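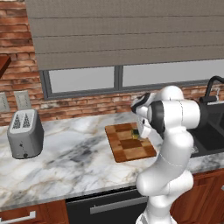

Koval mill gets its roof back, flats to follow

The old Koval woolen mill on the river at Pamitz is going to be lived in. Owner Fornora Land said on 13 May 2026 that it has picked a final plan for the brick spinning house and the long weaving shed behind it, and that the roofers are already up there.

The plan keeps the outside walls, the bell tower and the iron columns on every floor. 100 apartments go in the spinning house. The shed becomes shops, a day care and a covered market that opens onto Wanevell Street. The dye house, which lost most of its back wall in a flood years back, stays a ruin with a garden in it.

"People here have a grandmother who worked at Koval, or an uncle, or both," said Rhonda Lachance, who runs the project for Fornora. "We were never going to get away with knocking it down and I didn't want to. I did want windows that shut."

The windows are a big part of the bill. There are 200 of them in the spinning house alone and most have been boarded since the mill closed. The frames that can be saved are going to a workshop across the river, where they get stripped, patched and fitted with new glass. Those too far gone will be copied in the same pattern. Lachance would not give a price for the window work on its own, or for the job as a whole. She said the company would put out numbers when the last contract is signed.

Roof first, though. The old slate came off the north slope last month. Under it the crew found the boards in better shape than the survey had said, and the main timbers mostly sound. Two trusses at the tower end have rot where the gutter leaked and will get new oak let into them. The rest stay put. New slate goes on through the summer, weather allowing, and the tower gets copper again in place of the tar sheet that somebody nailed over it.

The bell is in storage. It will go back up. Whether it will be rung is another matter – the town has had letters both ways.

Architect Embla Tveit said the hard part was the depth of the building. Spinning floors are wide, and daylight only goes so far in. Her first drawings had a light well cut through all five floors. The town's heritage officer turned that down because it would have meant taking out a row of columns. The version approved now puts the kitchens, bathrooms and storage in the middle of each floor and the bedrooms and living rooms along the windows.

"It's the less exciting answer," Tveit said. "It's also cheaper, and the columns stay where they were. I've come round to it."

The ceilings stay high. So do the scars on the floors, in the parts of the building everyone shares. The maple boards in the hallways still have the bolt holes and oil stains from the spinning frames, and Tveit wants them sanded as little as the fire people will allow. Inside the apartments there will be a new floor laid over the old one with sound matting between, which was a condition of the permit. Anyone who has lived above a tap dancer will understand.

Of the 100 apartments, 10 are set aside at reduced rent for people who already live or work in Pamitz. That figure has been the sore point all along. An earlier plan had more. Fornora cut it when the roof survey came in, and has not put it back now that the roof looks better than feared.

Evander Dow, who sits on the town council for the river ward and voted for the plan, said he would be asking about it. "They told us the timbers were shot and the money had to go up there. Well the timbers aren't shot. So I'd like to know where the money is going." He said he still backs the project and did not want to see it held up. "An empty mill doesnt house anybody."

Lachance said the savings on the roof had been eaten by the river wall, which needs more work than planned. Divers looked at the footings in the spring and found the stone washed out in places below the waterline. That section has to be fixed before the heavy cranes can stand on that side of the yard. She said the company was "open to talking" about the reduced-rent units in the second phase but made no promise.

What the second phase is, exactly, is not settled. Fornora owns the empty lot between the mill and the rail bridge, where the coal was kept. It has said before that it would like to build there, something low, in brick. No application has been made. Soil tests are due first, and given what coal yards leave behind, those could take a while.

The market hall is further along. Tekle Mekonnen, who has a bakery on Wanevell Street and has been pushing for a covered market since before Fornora bought the site, has been signed up to manage it. He said the shed will have room for 20 stalls on the days it runs, with the floor left clear at other times for whatever people want to use it for. Dances, the blood drive, the seed swap. Rents for stalls will be by the day. He has a waiting list already and most of the names are from within town.

"I want it noisy," Mekonnen said. "It was the loudest room in the county once. My neighbor's mother lost her hearing in it."

The shed has the saw-tooth roof that many weaving sheds had, with the glass facing north. The glass was painted over at some point, and cleaning a test patch took one worker most of a morning. The paint turned out to be several coats. They are now trying a gel stripper on it and if that fails the panes will be swapped out. The steel in that roof is later than the rest and in fair shape.

Not all of Koval's machinery is gone. One carding machine is still in the basement, too big for the doors, and the engine that drove the line shafts is behind a partition on the ground floor. Both will stay in the building. The engine will be on view from the main entrance, behind a rail. Local historian Lovisa Ekström, who has been going through the mill's wage books at the town library, is writing the signs.

Ekström said the books run with few gaps up to the closure and name almost everyone who ever drew pay there. She wants them scanned and put where residents can search them, and she has asked the developer to cover the cost. No answer yet. She would also like the painted numbers on the stair doors kept as they are, flaking and all. Those are on the approved drawings as "to be retained", so that one looks safe.

She is less happy about the name. Fornora has been selling the apartments as Wanevell Lofts. "It's the Koval. Everybody calls it the Koval. The chimney says Koval on it," she said. The company said the lettering on the chimney would be cleaned and kept, and that the name used for sales was "a working title".

The chimney itself has been checked and is a little out of plumb, no worse than it was when last measured. It gets new steel bands and a cap. The storks' platform on the top stays, and no work will be done up there while birds are on it. There is a pair on it now, so the bands wait till fall.

Parking was the other thing that took up time at the hearings. The approved plan has one space for each apartment and none extra for the market, which will lean on the town lot by the rail station. People on Wanevell Street had asked for permit parking. The council put that off until the shops are open and it can be seen how bad things get. Several residents who spoke at the hearing said they could tell them now how bad it would get.

The river path will be closed between the footbridge and the mill gate while the wall is being fixed. A detour is marked along the tracks. It is not lit, and the town said it is looking at putting up temporary lamps. When the path reopens it will run straight through the mill yard, which has been fenced off to the public since the mill was working. Gates stay open day and night under the terms of the permit.

Fornora expects the first tenants in the east end of the spinning house before the west end is finished, so there will be people living next to a building site for a time. Lachance said their rent would reflect that. Loud work will stop at 5 in the afternoon. The day care needs a separate state license and wont open with the first apartments.

The council has one more vote to take, on the sewer link under Wanevell Street. The road would be dug up in two sections with one lane kept open. Dow said he expects it to pass. Drawings are on show in the library lobby through the end of May, and written comments on the sewer work can be left at the desk there.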